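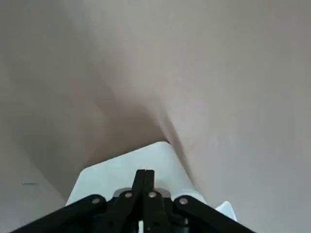

Linen room first, that's where most of the February hours went. Brurkstead site is now sorted down to the last shelf, Tran Street is maybe half way. The bulk of what's left is plain stuff, no print, no pattern, beige going on pinkish gray, and it all looks the same once it's off the shelf. Folds are the slow part. A big piece doubles over on itself and you get one long crease running off at a slant, then the panel next to it comes up a bit wrinkled, and you have to open the whole thing out to check it. Small marks too. One pale piece had a thin dark line on it, gray-blue, short, easy to miss if the light is bad. Those go in the "look again" pile, not straight to rags.

Spend. Of the $1000 for shelving and bins, shelving is bought and up, bins are ordered from Stakovico but only part came. Rest promised, no date. Have not paid the second invoice and won't untill the bins are in the building. Receipts are in the shared folder under Volau grant / linen.

Done since last report:
Old shelves out of Brurkstead, new ones in, bolted to the wall
Everything off the floor
2 folding tables set up, the long one stays open all the time
Labels on shelves by size (twin, full, queen, odd)
First load of rags gone

Not done:
Tran Street back closet
Curtains. They're in with the sheets and shouldn't be
Written folding guide, have notes only
Count for the year-end form

On the count. You asked for total pieces by type. I can give you shelves and bins now, not pieces. Pieces would mean pulling down what we just put up. Could we do it as things go out instead? Sign-out sheet is already by the door, it just needs a column for type. Let me know, I would like to start that before the spring rush and not in the middle of it.

Folding. We tried the thirds method from the first plan and dropped it for the big pieces, they slump on the shelf and the middle sags. Now halves, halves again, then roll. Takes longer per piece but the stacks stay put and you can pull one without bringing down the rest. Fitted ones still a mess, no good answer there. They get their own bin.

Marks and wear. The rule we're using: a small mark stays in use, anything thin enough to see your hand through goes to rags, a tear under the length of a finger gets mended if somebody is free to mend. Mending basket is full. That wasn't in the budget and I'm not asking for it to be, but a box of decent thread would help alot.

Light in the Brurkstead room is still the one ceiling fixture. Fine for shelving, poor for checking fabric. Asking for $30 out of the leftover for a clamp lamp over the long table. Will hold off till I hear yes or no.

Next 2 weeks: finish Tran Street, pull the curtains, chase Stakovico on the bins, type up the folding notes. If the bins don't show I'll use the cardboard ones again and say so in the next report.

Hours sheet to follow, still adding up the last page.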